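Students of Ilwood Technical College teach a robot to work inside a computer

The robotics club of Ilwood Technical College is preparing for the spring round of the Kohlhase student competition, and this year its members chose a task that many people do not like to do even by hand. Their robot must put the parts of a desktop computer into the right places, with a processor and a memory module among them.

The project has the name Jarix. It was started by a group of 6 students from the second year, and later more members of the club joined. The club received 3464 dollars from the college for the whole school year, and the biggest part was spent on parts for the work table and on plastic for the 3D printer. The computers were given by Fasis, a local repair shop, which also lends the students a place in its storage room for the old cases.

According to the club, the most difficult thing is the small distance between the parts. A processor has to be lowered very straight, and a memory module has to meet its slot exactly. For this reason the students practice in two ways, with a real computer and with a plastic model of the motherboard. 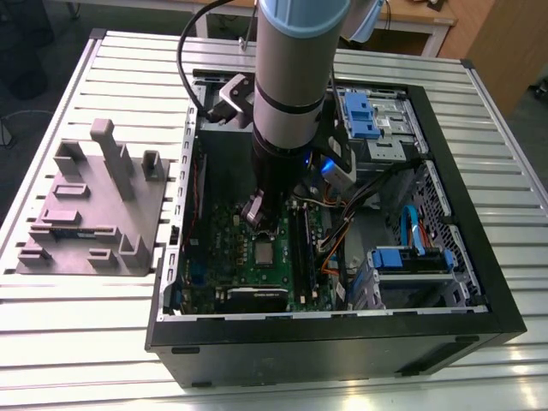 The arm above the open computer, with a memory module in the tray on the left.

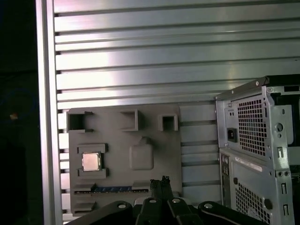 The team has written down 139 practice attempts until now. The members discuss every failed attempt at the weekly meeting, which can be quite long. The rules of the competition give each team 4 tries in front of the judges, and only the best one is counted. Between the tries it is allowed to change the program, but the robot itself must stay as it was at the start.

The club meets in the afternoon, from half past three, in the electronics laboratory on the ground floor. Students of all years can come, also those who have no experience in programming. At the moment the team is especially looking for members who can draw parts for the 3D printer.

The competition takes place in April in the sports hall of the college. Visitors may watch the tries from ten in the morning, and the entrance is free. Parking is possible behind the library.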